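How to tell whether a handling trial is ready for your packing bench

Suppliers like to say their kit "takes the dull jobs away". Before you agree, find out which dull jobs go and which new ones turn up. I went through this with a Clundura trial in April, and these are the steps I would follow again.

Step 1. Write down the job as it is done now

Sit with the people who do it. Ours was fruit for gift trays: pick up, check, place, and swap anything bruised. The supplier's plan had one line for this. The packers' version ran to 19 steps, and most of the extra ones were judgement.

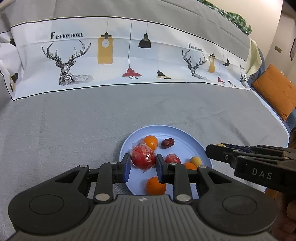 Mixed goods are where I would press hardest. Sales sheets love a crate of identical items, and the quoted pick rate nearly always comes from one. Ask for film wrap, bare skin and odd shapes together. A red fruit in crinkled plastic, held between two blue pads with oranges and a date on the same plate, is a far better test than a row of matching boxes. Glossy film also throws bright reflections, so ask how the system copes with those under your own lights.

Step 2. Count the hands, including the ones left out of the quote

Somebody has to set out the goods, hold or guide the tools while the task is being taught, and put things right afterwards. Our quote allowed 6 hours of staff time. The timesheets came to 87. Get those hours into the price, and get them paid at a proper rate. Teaching a machine your job is skilled work, whatever the contract calls it.

Step 3. Test the small and the awkward

Try the smallest item you sell and the softest. Holding a little speckled fruit by its sides is one thing. Leaving it unmarked is another, so check the skin the next morning as well.
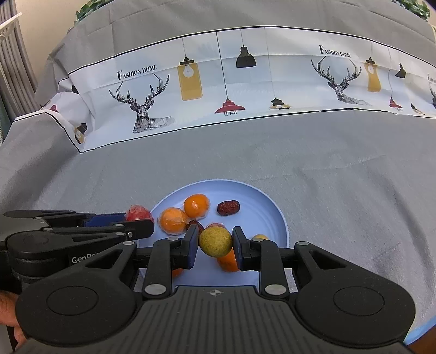 Step 4. Ask what happens to the people

"Redeployed" needs a job title, hours and a wage beside it. If the tool does the lifting and your packers are left watching for faults, say so in writing and trial that as well. Watching is tiring, and it suits some people badly. I have yet to see a brochure that mentions it.

Step 5. Keep a way back

Leave one bench as it was until the trial ends, and agree beforehand who can stop it. On ours, any packer could.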